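黒い服のお洗濯とお手入れ よくあるご質問

クランデル洗濯相談室
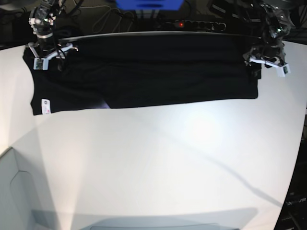 いつもクランデル洗濯相談室をご利用いただき、ありがとうございます。黒い服についてのお便りは一年を通していちばん多く、とくに衣替えの前後になりますと、毎日のように「白っぽくなってしまった」「ほこりが取れない」というお声が届きます。お返事がどうしても遅くなりがちなものですから、よくいただくご質問をこのページにまとめることにいたしました。少し長くなりますが、気になるところだけ拾い読みしていただければと思います。お答えは、相談室のスヴェンヤ・ホレンシュタインが書いております。

■ 洗う前のこと

黒い服は、必ずほかのものと分けて洗わないといけませんか？

「必ず」と言ってしまうとお洗濯がつらくなりますので、わたしはいつも「買ってから三回目くらいまでは分けてあげてください」とお答えしています。新しい黒い服は余分な染料が残っていることがあって、最初の数回がいちばん色が出やすいのです。そのあとは、紺や濃いグレーのものと一緒でかまいません。ただ、タオルだけはいつまでたっても別にしてください。色移りよりも、タオルの細かな毛がびっしり付いてしまうほうが困りものです（わたしも若いころ、お気に入りの黒いカーディガンで盛大にやりました）。

洗濯表示の見方がよくわかりません。どこを見ればいいのでしょう？

記号がたくさん並んでいて、見ただけで疲れてしまいますよね。まずは桶の形をした記号だけ探してみてください。桶の中に数字があれば、それが洗うお湯の温度の上限です。桶に手が入っていれば手洗い、桶に大きなバツがついていればご家庭では洗えません。そのほかの記号は、乾燥機にかけるとき、アイロンをかけるとき、というふうに、必要になったときに見れば十分です。表示は脇の縫い目の内側か、ズボンでしたら腰の内側についていることが多いです。

表示のタグがちくちくするので切ってしまいました。どうしたらいいですか？

お気持ち、とてもよくわかります。切ること自体は悪いことではありませんが、できれば捨てずに取っておいてください。わたしは小さな封筒に入れて、表に「黒・長袖・冬」などと鉛筆で書いて、裁縫箱にしまっています。もう捨ててしまったという場合は、水か30度以下のぬるま湯でのやさしい手洗いをまず考えますが、ウールや絹、レーヨンかもしれないと思ったら、無理をなさらずクリーニング店にご相談くださいね。

裏返して洗うと、表の汚れが落ちにくくありませんか？

ふだん着の汗や皮脂は内側につきますから、裏返したほうがむしろよく落ちるくらいです。食べこぼしなど表についた汚れだけ、先に水でぬらして洗剤をちょんちょんと置いておいて、それから裏返して洗濯機に入れてください。ボタンやファスナーは閉めてからどうぞ。

ポケットのティッシュをそのまま洗ってしまいました……。

ああ、それはもう、全国のみなさまと一緒にため息をつきたい気持ちです。あわててもう一度洗うと、紙がさらに細かくなって繊維に入りこみます。まずはそのまま干して、すっかり乾いてから外で大きくはたいてください。残ったものは目の粗いナイロンのタイツを丸めて、一方向になでると取れていきます。洗濯機の糸くずフィルターのお掃除もお忘れなく。

■ 洗うとき

お湯で洗ってもいいのでしょうか？

表示の上限より低ければ生地は傷みにくいのですが、黒い色を長くもたせたいのでしたら、水で洗うのがいちばんです。冬場、水がとても冷たい地域の方は、洗剤を先に少しのぬるま湯で溶いてから入れてあげると、溶け残りの白い筋がつきにくくなります。二月のギヴァルコムのお宅から「毎朝、黒いズボンに粉が残る」とお便りをいただいたときも、この方法をお伝えしたところ、たいそう喜んでくださいました。

洗剤は何を使えばいいですか？

蛍光増白剤と漂白剤の入っていない、中性の液体洗剤をおすすめしています。弊社でも「エルコム」という濃い色もの用の洗剤を扱っておりますが、同じような中性洗剤がお手元にあれば、それでまったくかまいません。箱や容器の裏の成分のところに「蛍光増白剤」と書いてあるものは、白いシャツのためにとっておいてくださいね。

エルコムの詰め替え用はありますか？

ございます。300ミリリットルの本体に対して、詰め替えは一回分の袋でご用意しています。店頭に置いていない場合もありますので、そのときはお店の方に「リードルの棚のとなり」とお尋ねいただくと早いかもしれません。リードルは弊社の洗濯ネットのシリーズで、たいてい並べて置いていただいております。

お酢や塩を入れると色が長持ちすると聞きました。本当ですか？

昔からよく言われますし、わたしの祖母もかならず塩をひとつかみ入れておりました。ただ、いまの服の染料にはあまり効き目が期待できませんし、塩は洗濯機の金属の部分によくありません。お酢はすすぎのときに少し入れると、残ったアルカリをやわらげてくれますが、色を止める力があるわけではないのです。塩素系の漂白剤と一緒になると危険なガスが出ますから、そこだけは絶対に混ぜないでください。

洗濯ネットは使ったほうがいいですか？

はい、ぜひ。黒い服が白っぽく見えてくる原因の多くは、色落ちというよりも、こすれて毛羽立った表面が光を散らしているせいなのです。ネットに入れるとこすれがずいぶん減ります。大きすぎるネットですと中で服が泳いでしまいますので、たたんだ服がちょうどおさまるくらいの大きさをお選びください。一枚のネットに一着がよいのですが、薄手の肌着でしたら二着でも大丈夫です。

■ 乾かすとき、しまうとき

日なたに干してはいけませんか？

黒い服は日陰にお願いします。夏の午後の日ざしですと、肩のところだけ茶色っぽく焼けてしまうことがあります。裏返したまま、風の通るところにどうぞ。どうしても日の当たる場所しかないという方は、朝のうちに干して、乾いたらすぐに取りこんでください。夕方まで出しっぱなしにしないだけでも、ずいぶん違ってきます。

乾燥機は使えますか？

表示で許されているものでしたら使えますけれど、毛羽立ちやすくなることはご承知おきくださいね。わたしは雨の続くときだけ、低い温度で10分ほど回して、あとは部屋に干すようにしています。干す前に裾と身ごろを両手で軽く引いて、縫い目をまっすぐにしておくと、アイロンがいらないことも多いのですよ。ニットは伸びてしまいますから、引っぱらずに平らに干してください。

アイロンをかけたらテカテカになってしまいました。直りますか？

熱と重さで繊維がつぶれて光っている状態ですので、軽いものでしたら戻せます。服から少し浮かせて蒸気をたっぷり当て、洋服ブラシで繊維を起こすようにやさしくなでてみてください。一度で戻らなくても、乾かしてからもう一度、とゆっくりなさるのがこつです。化学繊維が溶けて固くなってしまったテカリは、残念ながら元には戻りません。次からは裏側から、あて布をして、どうぞお大事に。

きれいにたたんだつもりなのに、出すと筋がついています。

やわらかい生地の黒い服は、折り目の筋が目立ちますものね。たたむ前に広い台の上で一度しわをのばしてあげて、折るところをぎゅっと押さえないようにしてみてください。引き出しに立ててしまうと、上からの重みがかかりません。わたしは折り目のところに、丸めた薄紙をはさむこともあります。少々面倒ですけれど、お葬式の服のように急に必要になるものほど、ひと手間かけておくと慌てずにすみます。

しまっておいた喪服に白い粉のようなものが！

かびかもしれませんので、まず外に出て、マスクをしてからブラシで払ってください。それから風通しのよい日陰で半日ほど休ませます。払っても残るようでしたら、クリーニング店で「かびかもしれない」とはっきり伝えてお出しになるのが安心です。クリーニングから戻った服のビニールの袋は湿気がこもりますので、すぐに外して、不織布のカバーにかけかえてください。

■ 色があせてきたら

家で染め直すことはできますか？

綿や麻でしたら、市販の染料で染め直せるものがあります。ポリエステルは専用の染料でないと染まりませんし、縫い糸だけ色が残ることもよくあります。大切な一着は専門のお店におまかせして、ご家庭ではまず部屋着あたりから試してみてはいかがでしょう。鍋は、お料理用とは別のものをお使いください。

もうあきらめたほうがいいのでしょうか？

お便りの最後にそう書いてくださる方が、本当にたくさんいらっしゃいます。毛玉を取って、蒸気を当てて、ブラシをかけるだけで「まだ着られました」とご報告をいただくことも多いので、どうか一度だけお試しになってからお決めくださいね。

■ お問い合わせについて

ここにない質問は、どこに聞けばいいですか？

お問い合わせフォーム、またはお葉書で承っております。フォームの分類は「濃い色の衣類」をお選びください。生地の種類と、いつもお使いの洗剤、洗濯機が縦型かドラム式かを書き添えていただけると、お返事がぐっと早くなります。お品物そのものをお送りいただくのは、お預かりする場所がございませんので、ご遠慮いただいております。

返事はどのくらいでもらえますか？

通常は四、五日ほどいただいておりますが、衣替えの時期はもう少しお待たせしてしまうことがございます。お急ぎのしみのご相談は、件名のはじめに「しみ」とお書きください。先に拝見するようにいたします。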